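Prulto Controller Guide
Section 4: Your first pick and place

By now you should have the arm bolted or clamped down, the servos numbered and the controller talking to your computer (if any of that sounds unfamiliar, please go back to Section 3, it won't take long and it will save you a miserable afternoon). In this section we'll take a red block from the table, carry it across to the green board and leave the arm somewhere sensible afterwards. It is a small job, but it passes through every part of the software you'll be using later on, and most people find that once it runs cleanly the rest of the guide reads a good deal more easily.

Instructions apply to the release of 5/13/23 and later. If you are on an older release the menus are in a different order and the Dry Run button lives under Tools.

4.1 Before you start

1. Open Prulto and load the profile called Bench Default. The status strip at the bottom should turn green within a few seconds.

2. Open the Joints page and press Read All. Each joint reports a position. Move one joint by hand, gently, and check that the right number changes on the screen.

3. Look at the elbow limit. It ships as 3,580 counts, and on nearly every arm we have set up that is a good place for it to be. Please don't raise it until you have been through Section 7.

4. Press Fold. The arm goes to its rest pose at low speed and holds there.

5. Stand the block upright on the table, on the opposite side of the arm from the board, with its groove facing the front of the bench. 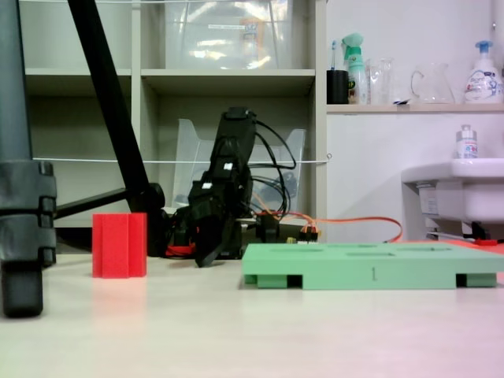 Figure 4.1. Start layout: arm folded, block upright to the left, board to the right.

CAUTION: Fold is a powered move. Keep your fingers, sleeves and mug well out of the way, and have one hand near the stop key the first few times. The arm will travel in a straight line through joint space from wherever it happens to be, and it doesn't look for obstacles while it does so.

Note: You can store a rest pose of your own with Save As Fold. Akosua Dogbe, who wrote most of the joint code, likes hers a little taller than the standard one so that the cables hang clear of the base. If you change it, run step 4 again before you carry on.

4.2 Finding the block

The detector is the part that people worry about most beforehand and, in our experience, the part they fiddle with far too much. Start with the standard settings and change one thing at a time.

1. Open the Perception page and choose your camera from the list. If you have both a wrist camera and a fixed one, begin with the fixed one.

2. Press Learn Background with the block and the board taken off the table. Wait for the bar to fill.

3. Put the block and the board back and press Detect. You should see a box drawn round each.

4. Click on the block's box and name it. Names may not contain spaces. We use red_block throughout this guide, so you'll have less to change if you do the same.

5. Do the same for the board, and set its type to Target.

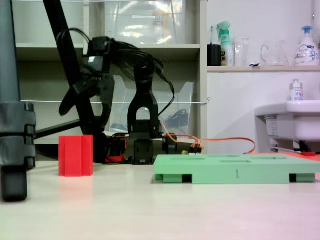 Detection boxes are fitted to colour first and edges second, so a strongly coloured object is usually found straight away, and what needs your attention is how well the box fits. Zoom in on the bottom edge of it. A glossy table top will give back some of the colour of whatever stands on it, and with our red block there is a faint red patch on the surface just under it which the detector is quite happy to treat as more block. When that happens the box grows downwards, the software believes the block is nearer to the camera than it is, and the gripper arrives short. Raise the Reflection slider one notch at a time until the box stops at the foot of the block. If you find yourself past the halfway point, try turning down the room lights, or lay a sheet of matt paper under the block and learn the background again.

Note: Clear plastic boxes and glassware behind the bench can flicker in and out of the detector's list. You needn't clear the shelves. Draw a work area on the Perception page with the Fence tool, keeping it to the table top, and anything outside will be left alone.

6. Press Detect again, several times over, without touching anything. The position shown for red_block should stay within 2 mm from one press to the next. If it wanders further than that, let the camera warm up for a while and try again before you alter any settings.

4.3 Closing on the block

1. Go to the Grasp page and choose red_block from the list.

2. Choose Top Down as the approach. Side approaches work too, but they need more clear table than you might expect, and any stand or pole near the arm has to be entered as a keep-out shape first.

3. Set Grip Force to Low. Foam blocks and light plastic ones need very little.

4. Press Dry Run. A ghost of the arm goes through the motion on screen while the real one keeps still. Watch it all the way to the end, and watch the wrist in particular.

5. When you're happy, press Run Step. The arm approaches, closes and lifts, then waits for you.

If the fingers close on nothing, the software opens them and goes back to the approach point. It makes 2 attempts and then stops with the message GRASP EMPTY. Nine times out of ten the answer is back in 4.2, with the box.

CAUTION: Never reach in to straighten a block while the message "Waiting for operator" is showing. The motors are live. Press Hold first and wait for the padlock.
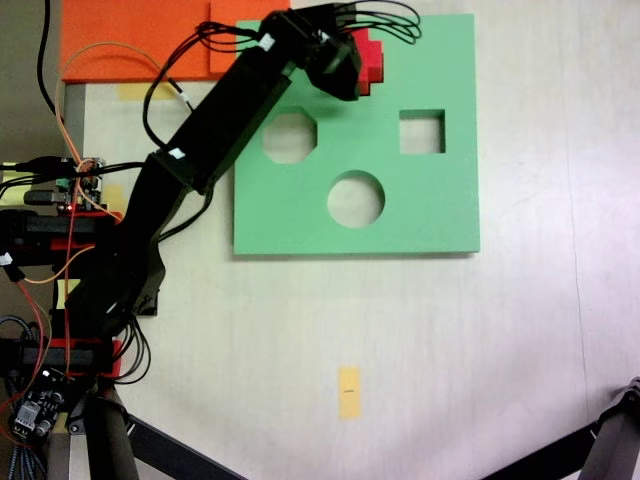 4.4 Planning the carry

With the block in the gripper, the planner has to be told that the arm is now a slightly bigger thing than it was a moment ago. Prulto does this for you when a grasp succeeds, by attaching the block's box to the wrist, but it can only attach the box it was given. A block held at a slant takes up more room than one held straight, and so we suggest a generous margin to begin with.

1. On the Plan page, tick Carry Attached Object.

2. Set Margin to 12 mm. You can bring it down later on, once you've seen a few good carries.

3. Choose the board as the destination, then click the spot on it where you would like the block to go. The planner takes that spot as the centre of the block's footprint.

4. Press Plan. A line appears, running from where the gripper is to a point above the board and then straight down. If the line is drawn in amber, the path is possible but passes close to a joint limit, and you may prefer to move the board a little nearer to the base and detect it again.

5. Press Dry Run, then Run Step.

Note: Cables are not modelled. Darragh Phelan has been promising us a cable model since September, and I do believe we'll get one, but for the present please watch the loop at the wrist with your own eyes during the first carry. If it pulls tight at any point, choose a different wrist angle on the Plan page and plan again.

4.5 Lowering and letting go

The carry ends above the board, and the arm will stay there, holding the block, until you tell it what to do next. There's no hurry. This is a good moment to compare the live view with the ghost on the screen and see how closely they agree.
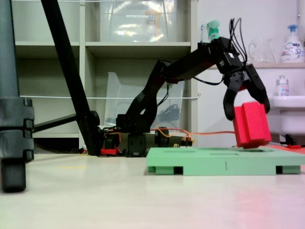 If the two are close, go on to the release. If they are plainly apart, press Hold, then Compare, and the software will tell you which joint is furthest from where it ought to be. A single joint that is out usually wants its zero set again (see 3.6). Several joints out by a little each is more often a sagging arm, and the Gravity Help setting on the Joints page will take up most of it.

1. Set Lower Speed to Slow.

2. Press Lower. The arm comes down until the load on the shoulder drops, which the software takes to mean contact, and then it stops.

3. Press Release. The fingers open only as far as they need to. If they are likely to catch on the block as the arm leaves, set Open Wide and press Release again.

4. Press Retreat, and wait for the arm to go straight up before you press Fold.

CAUTION: Don't press Fold straight after Release. The arm may sweep sideways through the block it has just put down.

5. Save the whole thing with Save Sequence. You'll need it in Section 5, where we run it without stopping between steps.

If contact is never detected, the arm stops at the floor height set in your profile and shows NO CONTACT. Check that the board hasn't been moved since it was last detected, and that its height on the Perception page matches the real one when you put a ruler to it. The profile supplied with the Fletalico bench kit already has the right board height filled in, while the Tan kit leaves it at zero for you to enter.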